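This site uses cookies to remember your preferences and count visits. Accept | Manage cookies

Print this page | E-mail this page

Filed under: Property > Rentals > Inspections and checklists

Routine inspection checklist with comments – furnished unit, Kekstead
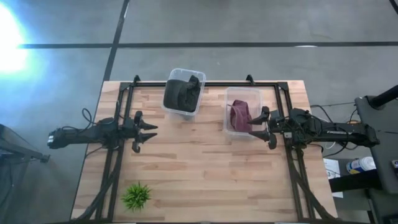 Inspected 2024-10-03 for Karabulut Lettings. Ground floor unit, two bedrooms, one bathroom, let furnished. The last routine inspection left four items open and these are listed again under the room they belong to. Ratings are OK, Monitor, Repair or Urgent. An item marked Monitor needs no work now but gets looked at first next time.

ENTRY AND HALL

Front door, lock and handle – OK. Deadlock turns freely from both sides.
Door closer – Repair. Slams in the last few centimetres. Adjusting screw is at its limit, so the closer needs replacing. Carried over from last inspection.
Door seal – OK.
Smoke alarm, hall – OK. Tested with button, sounded. Expiry date on the base is still well off.
Light switch – Monitor. Cover plate has a hairline crack at the lower screw. No exposed wiring.
Walls – OK. Usual scuffs at shoulder height near the coat hooks. Fair wear.

LIVING AND DINING

Floor – OK. Level, no lifting, no trip points.
Skirting – Monitor. Gap has opened behind the heater, widest at the corner. Measure again in November and fill if it hasn't moved.
Windows – OK for glass and frames. Left sash sticks at the halfway point. A bit of wax on the track should do.
Window locks – Repair. One key missing. Owner to supply two keys per lock.
Blind cords – OK. Cleat fixed to the wall, cord cannot hang in a loop. Check this every time regardless of who is living there.
Table – OK. Stood square when leaned on at each corner. Top has had a coat of oil at some stage and could do with another before summer.
Heater – Repair. Fan is noisy on the low setting. Filter was clogged and has been vacuumed, no improvement. Rerkik to quote on the fan motor before anything is ordered.
Power points – OK. All tested with a plug-in tester. Power board behind the TV unit is switched and overload protected. Ask that it not have a second board run off it.

KITCHEN

Benchtop – Monitor. Join beside the sink has started to swell. Silicone was redone last year and has come away again at the back.
Sink and tap – OK. No drip after five minutes.
Under sink – Urgent. Damp patch on the base of the cupboard, soft when pressed with a thumb. Trap was hand-tightened on the day and a dry sheet of newspaper left underneath. Plumber booked. Newspaper to be checked by the plumber before the trap is touched, otherwise we won't know if it was the trap or the supply line.
Stove – OK. All elements heat. Oven light out, globe to be replaced by owner as it is a sealed fitting.
Anti-tip bracket, stove – Repair. Bracket is screwed to the wall but the stove had been pulled forward for cleaning and not pushed back far enough to engage. Pushed back on the day. One screw is loose and needs a proper plug in the wall.
Rangehood – OK. Filters greasy, tenant reminded.
Fire blanket – OK. Hung beside the door and not over the stove. Tag in date.
Fridge – OK. Door seal holds a slip of paper at all four sides.

BATHROOM

Exhaust fan – Repair. Runs but moves very little air. Square of toilet paper would not stay up against the grille. Carried over. This is the second time it has been reported and the mould comment below depends on it.
Ceiling – Monitor. Light mould above the shower. Wiped down by tenant, coming back. No point painting until the fan is done.
Shower screen – OK. Safety glass mark present in lower corner.
Grout – Monitor. Two short cracks at floor level.
Hot water temperature – OK. Taken at the basin after running for two minutes.
Toilet – OK. Cistern refills and shuts off. Seat hinge tightened on the day.
Safety switch covering bathroom circuit – OK. Tripped on test and reset.

BEDROOMS

Smoke alarm, main bedroom – OK.
Smoke alarm, second bedroom – Repair. Chirped twice during the visit. Battery changed, chirp continued. Replace whole unit, don't try another battery.
Wardrobe doors – OK. Rollers in the second bedroom are worn but still running.
Tall bookcase – Repair. Not fixed to the wall. It is the owner's and came with the unit, so the owner fixes it. Bracket and strap quoted at $119 fitted.
Carpet – OK. Iron mark near the window was on the ingoing report.

LAUNDRY AND OUTSIDE

Washing machine hoses – Monitor. Both original. No bulging. Recommend braided replacements at the next service.
Dryer lint filter – OK. Clean. Wall behind the dryer also clean.
Clothes line – OK.
Back steps – Urgent. Second tread moves sideways under foot. Taped off on the day and tenant told to use the side gate. Carpenter's price is $189 for the one tread, more if the stringer has gone.
Handrail – OK – firm along its full length.
Gutters – Monitor. Leaf build-up at the downpipe on the Clovham Street side. Carried over. Clean before storm season.
Meter box – OK. Door closes, circuits labelled. The label for the outdoor power point has faded and should be rewritten.

COSTS

Allow $1740 for everything marked Urgent or Repair, including the exhaust fan and the heater motor if the quote comes in as expected. The plumber's call-out is in that figure. New flooring for the sink cupboard is not.

NOTES FOR THE NEXT VISIT

Bring a taller ladder. The manhole in the hall could not be opened safely from the short one, so the roof space is recorded as not inspected and should not be read as OK.
Check the carried-over items before starting on the rooms.
The tenant has asked for notice by e-mail as well as letter. Use both.

Subscribe to our monthly newsletter for landlords and tenants. Enter your e-mail address to sign up. Unsubscribe at any time.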